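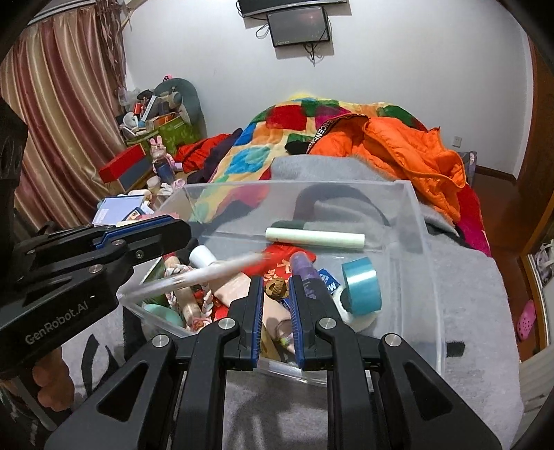 Clear storage container on a gray fleece blanket.

Lito 2 Fabric Shaver, review by Imogen Clegg

The Lito 2 replaces the original Lito, which I used for three years until the blade guard cracked. Dalport sells it with one spare blade, a cleaning brush and a USB-C cable. There is no wall plug.

The head is a perforated steel foil over a three-blade rotor. A collar sets the foil height to one of 3 positions. Position 1 sits closest to the fabric and is meant for flat weaves. Position 3 is for fleece and loose knits. The collar has a firm click and did not shift during use, a fault I had noted on the first model.

I tested it on a fleece throw, a merino sweater and the seat cushions of a McKinnon sofa. On fleece, position 3 removed most of the pilling in two passes and left the nap standing. Position 2 was faster but left a visible track where strokes overlapped. The merino needed position 1 and very light pressure. On the sofa the shaver handled the flat areas well and was poor along the piping, where the head is too wide to follow the seam.

Battery life is adequate. A full charge ran for 52 minutes on the low speed and 38 on the high speed. The motor holds its speed until the last few minutes, then drops off sharply. It can be used while plugged in.

The lint bin is the weak part. It is small, it fills quickly on fleece, and the latch has to be pressed from underneath, so the bin tends to open pointing at the floor. The Pliven shaver I reviewed in May has a side latch and a bin nearly double the size, though its foil is coarser and I would not use it on merino.

Noise is moderate, with a higher pitch than the old Lito. Replacement blades are sold in pairs and fit both models. Foils do not interchange.

Recommended for knitwear and throws. For upholstery, buy the Pliven.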